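Leaving Girkard, then

Right, so it's official and I can finally write about it. After 14 years at Girkard I handed in my notice in August, and as of last month I'm branch lending manager at Dornmont, which is a much smaller building society that most people outside the county have never heard of. I've had a lot of messages. Sorry if I haven't answered yours. Will get to it. Possibly.

Quick version for anyone who only knows me from the running posts. Started as a cashier. Thought I'd stay a summer. Moved onto the mortgage desk when Slavica Stoyanova went on maternity leave and they needed a body in the chair, did my exams in the evenings, failed one, did it again. Then small business lending, then deputy, then four years of being deputy while they reorganised the region over and over and everybody's job title got longer.

I wasn't unhappy. People keep asking that with a sort of hopeful face. The pay was fine and my team was lovely. But the decisions had been moving away from the branch for ages. By the end I could approve an overdraft of £900 on my own say so and anything above that went off to the hub, where somebody who'd never met the customer put the numbers in a box and the box said yes or no. Mostly no. I had a florist in, twenty years with us, wanted £1,494 to replace a cold cabinet before Mother's Day. Took eleven days. She'd borrowed it off her brother by then.
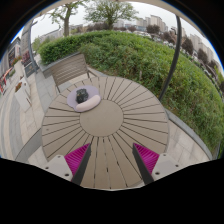
Dornmont still let you lend. That was the whole interview, really. Evaristo Bianchini asked me to talk through a case I'd have said yes to and been told no, and I went on for so long that he had to go and move his car. They sent me the offer that evening and I read it through four times and then did nothing for a week. I do most of my thinking in the garden when it's dry enough, at the round table with the slats, mouse mat and the squashy pink wrist rest out there like it's a proper office, and that's where I did the sums. Two columns. Pension was the ugly one. If you're moving from a big bank to a small society, get the pension figures in writing before you say anything to anybody, becuase the headline salary tells you very little. Mine looked like a small rise and was in fact a small drop once you put the employer contributions side by side. Still went. But I knew.

Things I've had to learn or relearn in four weeks. The lending system is called Zundberg and it's from another age, all function keys. I quite like it. Members not customers. I've said customers in front of the board once already and got a Look. The file audit is done by an outside firm, Aitken, who turn up when they fancy and want everything in the same order every time, proof of income at the front, and will send back a whole folder for one missing initial. My first batch came back with so many yellow stickers on it. Mortifying. Second batch, three stickers.

Also there are actual passbooks. People queue up to have them printed. One chap came in with a balance of £1,747 and had me update it to put on four pounds of interest, and then stood there reading it, delighted.

The handover at Girkard was less fun. Gorazd Delić got my old job, which is right, he should have had it ages ago, and I spent my notice period writing him pages and pages about which clients want a phone call and which want leaving alone. He says he's read them. The leaving do was at the Italian, there was a cake, I made a speech that was too long and forgot to thank Azra Papadopoulos, who trained me on the counter and taught me to count notes without licking my thumb. So thank you Azra. In print, which is better than over tiramisu. 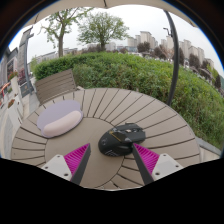 Despina Dervishi wrote to me after my last post to say she made the same sort of move and regretted it for the first six months, then stopped, and couldn't say what had changed apart from knowing everyone's names. She also said to keep up the exams even though the new place won't push me to, as the big banks do look at them if you ever want to go back.

Good advice and I've ignored half of it so far. The next lot of exams is in spring and I've got the booking page open and not filled in. I did ask about study leave and the answer was that noone had asked before, so they'd have to see. Which I'm taking as a maybe.

Anyway. If you're one of my old business clients and you've found this, I can't talk about moving your accounts, it's in my contract until next year, so please don't ask me in the supermarket. Gorazd will look after you. Comments are open, I read them all, usually on the bus. Running post next, the knee is much better.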